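How to Make a Bed Without Falling for the Hotel Myth

I spent one winter making up rooms at a guesthouse in Vikthorpe, and I've distrusted bed-making advice ever since. Most of it wants you to buy something. A Miserard "sleep system" flyer I kept from those days lists 4 layers and a spray. You need a sheet that fits, a duvet and pillows.

Step 1. Clear the top end

Move the pillows before you touch the sheet.

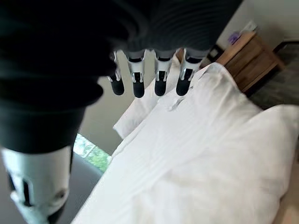

Pillows multiply if you let them, and I've yet to hear a good argument for the decorative sort. Every one has to be shifted at night and put back in the morning. Three white pillows near the head of a bed already look finished to me, so I'd leave the cushions at the shop.

Step 2. Fold the duvet aside and fix the sheet

Push the duvet to one side of the mattress. Start at a head corner, then do the one diagonally opposite, and pull toward yourself. I don't believe in ironing a fitted sheet. Smooth out the big folds with your forearm and get on with your day.

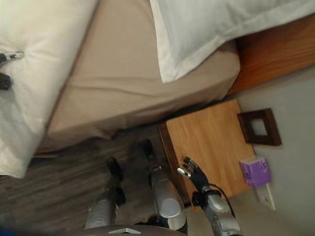 Duvet to one side, beige fitted sheet still a bit wrinkled.

Thread count is the other racket. I've slept on Brunner 500 and Breleo 1,000, and in the dark I couldn't pick between them. The 500 dried faster on the line.

Step 3. Bring the duvet back

Take the two foot corners, give one good shake and let it drop. Walk the sides and even up the overhang by eye. Tucking it in looks tidy until somebody with feet gets in.

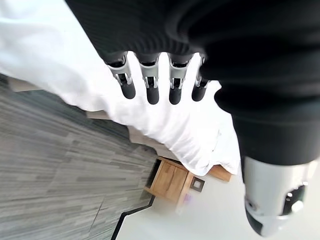

Elfriede Steiner wrote in to say that I'm wrong about tucking, that she has tucked the foot end for years, and that a loose duvet is on the floor by 4 in the morning. Fair enough. Tuck the foot if you're a kicker, but leave the sides alone.

Step 4. Check the skirt and the rail

Bed skirts crease if you look at them sideways. Run a hand along the hem, pull out whatever the duvet has dragged under, and stop there.

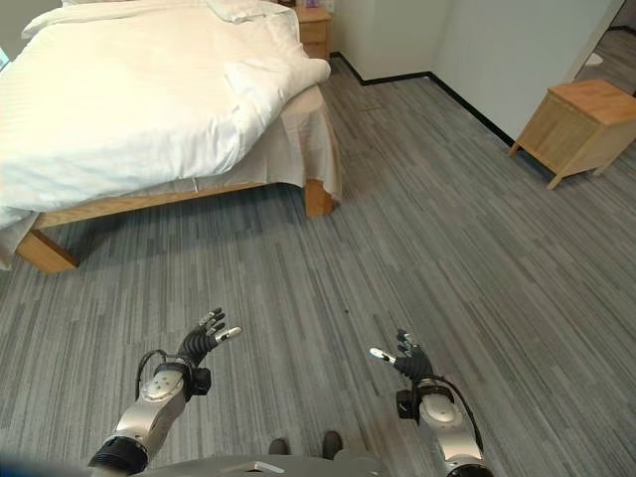 Step 5. Leave it open for a bit

I was sold on this one reluctantly. Turn the top third of the duvet back while you have breakfast, then pull it up and put the pillows on last.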